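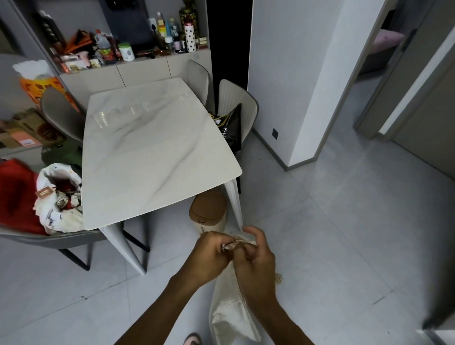 Figure 3. Closing a bag of kitchen waste beside the dining table, Butholm household.

Rasha Kassab and Wilmer Carhuamaca
Last updated: August

4.2 The dining area as a place of passage

In the interviews, most residents described the dining table as a place for eating. Our observations show a wider use. In the Butholm household (Figure 3) the bag is twisted closed by hand at the top, next to the table, and a small bin with a lid stands under the table corner. The resident told us that she ties the garbage before supper, and that the bag then waits at the door until someone goes down to the courtyard.

The chairs deserve a separate comment. Of the four chairs at this table, two carry things: one holds a heap of cloth and bags, the other a black plastic bag. We call this "chair storage", following the term which Åberg proposed in our first working notes. Chair storage was found in 10 of the households we visited, and it was more frequent where the hallway had no closet. Residents did not speak of it as disorder. One of them said that the things on her chairs were "on their way" – a phrase we kept as a code in the analysis.

The open shelf in the cabinet behind the table has a different role. It is crowded with bottles and jars, while the table was often kept free between meals. In the Karnen household the same division was observed, although the shelf there was narrower and the resident used also the windowsill.

Waste was handled in two steps in nearly all of the homes. First it was collected in a small bin or in a bag close to the place of eating, and later it was moved to a larger bin outside the apartment. The first step leaves some debris on the floor, as can be seen to the right of the bag in Figure 3. Sweeping was usually postponed until the bag was tied, and two residents explained this order to us in almost the same words. We return to the question of sequence in Section 4.3.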